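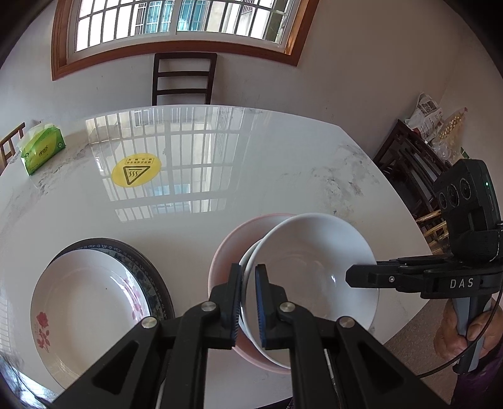
Research > Household Studies > Working Papers > Tableware Storage

3. Nesting behaviour of mixed household bowls

3.1 Material

Most earlier work on stacked tableware assumes matched sets, in which every bowl has the same profile and the nesting interval is constant. Household cupboards seldom hold such sets. The inventory compiled by Kinnunen and Van Leeuwen for the Prustimholm survey lists 412 bowls and 497 dishes, bought singly or left over from larger services, and it is this mixed stock that concerns us.

Pieces were sorted by rim diameter, wall profile and surface decoration. Colour was recorded for the body and the rim separately, as a white dish with a pink rim and a dish pink throughout are easily confused in a written list. Printed decoration on an inner wall, such as a rose with its stem and leaves, was entered as a distinguishing mark and given no weight in the sorting.

3.2 Seating and offset

A bowl placed in a wider one may seat on its foot or hang on its wall. In the first case the upper piece is free to shift sideways, and the lower rim then shows as a crescent on one side only. We call the width of this crescent the offset. Offset matters in storage — a stack with a large offset takes up more shelf than its widest member and is more easily knocked.

Shallow bowls set on a larger dish gave the greatest offsets. Deep bowls centred themselves to a degree, although an upper bowl of nearly the same size as the one below could hide all but a narrow strip of it.

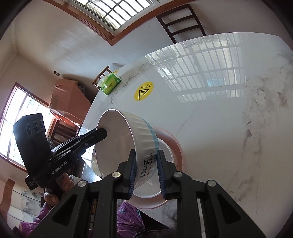
Figure 3. White bowl with fluted exterior and pale blue band near the foot, tilted above a pink-rimmed dish on the marble-patterned table.

Fluted exteriors were treated as a separate class. Ribs reduce the area of contact with the bowl beneath, and Boychuk's seating rule, which was derived for smooth walls, does not carry over without adjustment. We followed the correction proposed by Grewal and measured wall thickness at the crest of the rib.

3.3 Order of stacking

Each group was stacked widest first, then again in the order in which the pieces came to hand. The second order is closer to ordinary practice after washing up. Stacks were left for 14 minutes before the offset was read, and any stack that had been bumped was rebuilt from the table upward.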